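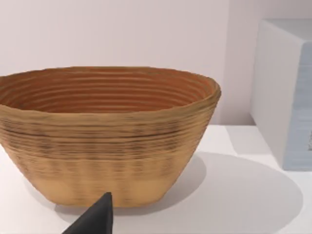 Samel Community Bakehouse, Press and Outreach

FOR IMMEDIATE RELEASE

Samel Bakehouse to open its ovens to home bakers in December

Hi everyone, Mihret Derese here, writing from the little desk wedged between the flour store and the back door. I've been asked to keep this one short and official. I'll do my best, but I'm excited, so bear with me!

Starting in December, the Samel Community Bakehouse will run open oven mornings for anybody who bakes at home and wants a proper deck oven to do it in. You bring your dough, shaped and ready, we bring the heat, and you go home with your bread. We're calling it Tritow, after the street the first bakehouse stood on before we moved up the hill (the street is a parking lot now, but the name still sounds good to me).

Why are we doing this? Last winter our oven broke down in the middle of the week and a neighbor let us finish a batch in her kitchen, two loaves at a time, until late in the evening. It was slow and a bit ridiculous and we had a great time. She asked if she could come and use ours once it was fixed. Then her sister asked. Then I put a sign-up sheet by the register, mostly to see what would happen, and we ended up with 261 names on it. I still have the sheet. It has coffee on it.

So we've fixed up the second oven, the one that has been sitting under a tarp since the move, and Eduardo Aquino has spent most of the fall getting it to hold a steady temperature. He tells me it now sits happily at 465 degrees Fahrenheit with the door opening and closing all morning, and he would like people to stop asking him if it can go higher.

How the mornings work

Doors open at 6:30 a.m. and the first loaves go in at 7. Each baker gets a half-hour slot with room for two large loaves or four small ones. You can book online or at the counter, and we're holding back a few slots every time for people who just turn up. A slot costs $4, and it's free for anyone under 18 who comes with an adult.

Please bring your dough already in its proofing basket or pan. Any shape is fine. Round, oval, long and skinny, we have peels for all of them. If you don't own a basket, a mixing bowl lined with a floured dish towel does the job very nicely, and I say this as someone who baked that way for years. We'll also have a shelf of baskets to borrow, so ask when you book. Rice flour for dusting is on the house.

Rye, wheat, spelt and corn are all welcome. We can't take anything with nuts in this oven, sorry. Flatbreads get their own morning once a month, with Nimal Miah at the oven. She ran the flatbread station at the Prarach street market for nine summers and she's very quick, so have your dough divided before you get to the front.

Classes and the starter swap

Along with the open mornings we'll have a beginner class called First Loaf, taught by Gayan Sarkar. It runs over two evenings: mixing and folding on the first, shaping and baking on the second. Gayan has kept the group small and the first round is nearly full already, but a second round is planned for after the holidays.

"I want people to leave with a loaf they'd make again on a regular work night," Gayan told me. "Something plain, with a good crust. The fancy scoring can wait."

There will be a starter swap at the opening morning too. Bring a jar of yours, take a jar of someone else's, and write the feeding schedule on the lid. We've put 100 clean jars aside for anyone who comes without one.

Thank you to

Mridha Mill, our flour supplier, for knocking a good chunk off the price of everything we use in the classes. Sorin Enache at the mill will be at the opening with a hand-cranked grinder and several kinds of grain, and he's happy to talk about protein levels for as long as you can stand there.

Visiting and press

Reporters, bloggers and school papers are very welcome at the opening. Come hungry and wear shoes you don't mind getting floury. If you'd like to talk to Eduardo, Nimal or Gayan, let me know ahead of time and I'll find you a quiet corner, or the closest we have to one.

Press contact: Mihret Derese, Samel Community Bakehouse, extension 222. I'm usually in from 5 a.m. to early afternoon. After that, leave a message and I'll call you back the next morning.

ENDS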